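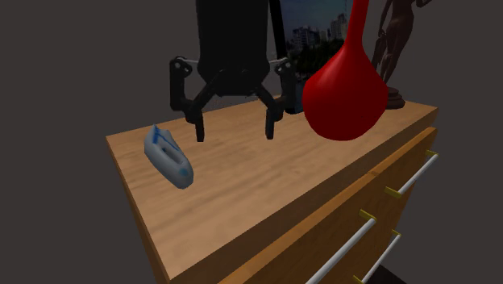
Dresser with toy boat, red vase, framed skyline and statue.

Tue 1 October

The reading room at Purkaston opened at nine. Attendance for September was entered in the register at 379, against 259 for the month before. Ms. Toledo attributes the increase to the return of the school groups, and her note to that effect has been attached to the monthly return.

The Henríquez letters were received from the bindery in the forenoon. All 52 folders were checked against the packing list. Folder 17 had been labeled with the wrong year and was set aside for correction. Mr. Kuhlmann signed the receipt.

Correspondence: one inquiry from Emelberg concerning parish maps, answered the same day. A second request, for the loan of the harbor ledgers, was declined. The ledgers may not leave the building until the spine repairs are complete.

The heating was tested at two o'clock. The east radiator remains cold, and Mr. Mansilla has been asked to obtain a price for a new valve.

Ms. Yeom began the catalog of the Tilura gift, starting with the pamphlets. Work will resume tomorrow at the second shelf. Closed at five. Keys returned to the front office.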